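Widura Group Reports Faster Training Method for Cloth Handling

Researchers at the Widura laboratory have reported a method for teaching robots to pick up and spread soft fabric that relies on recordings made by people in ordinary rooms. The results were released in September, together with the recordings on which they are based.

The work was led by Halldóra Gunnlaugsson, head of the laboratory's manipulation group, with Védís Kvaran as lead author. Participants used a hand-held gripper with a camera mounted on it to lift, turn and lay out pieces of cloth. A control program was then trained on the recordings and transferred to a robot arm fitted with the same type of fingers.

Cloth remains one of the harder materials for automated handling. A rigid part keeps its shape when it is lifted, and a robot can plan its grasp from a model of that part. A towel or shirt takes a new form each time it is touched, and the corner or hem that the robot needs is often hidden inside a fold.

"Our earlier programs learned to grasp the highest point of the pile, and that works for lifting," said Kvaran. "It does not work for spreading. The person recording the task pinches a fold, looks at how the rest of the cloth responds, and then decides where to go next. We wanted the program to learn from that second decision."

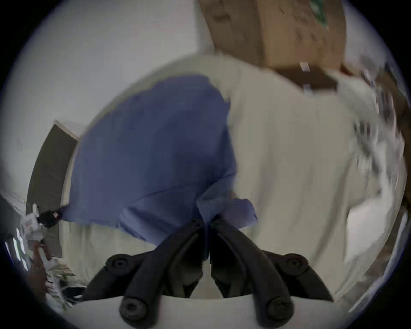

Why were the recordings made by hand when a robot arm was available?

A person holding the gripper can complete many more attempts in an hour than an operator steering an arm by remote control, and can work in any room without setting up equipment. The fingers and the camera view stay the same in both cases, so the recordings can be used for training with little conversion.

The training set contains 200 recordings, selected after a review for complete grasps and usable video. In tests on pieces of cloth that were not part of the training set, the robot arm spread the fabric to the required standard in 80 percent of attempts. A program trained only on grasps from the top of the pile reached 28 percent under the same conditions. Each attempt was limited to two minutes.

Most of the remaining failures involved thin material, where the fingers closed on two layers at once. The authors state that the camera view alone does not give the program enough information to tell one layer from two, and they plan to add a pressure sensor to the fingertips.

The gripper used in the study was built by Britar, which also supplied replacement fingers during the recording period. Data storage and review software were provided by Dilico. Neither company took part in the analysis.

Laundry and textile sorting firms have shown interest in the method, according to Gunnlaugsson. A trial is in preparation with Ó Conaill, a linen service, where the program will be tested on flat items before any work on garments begins.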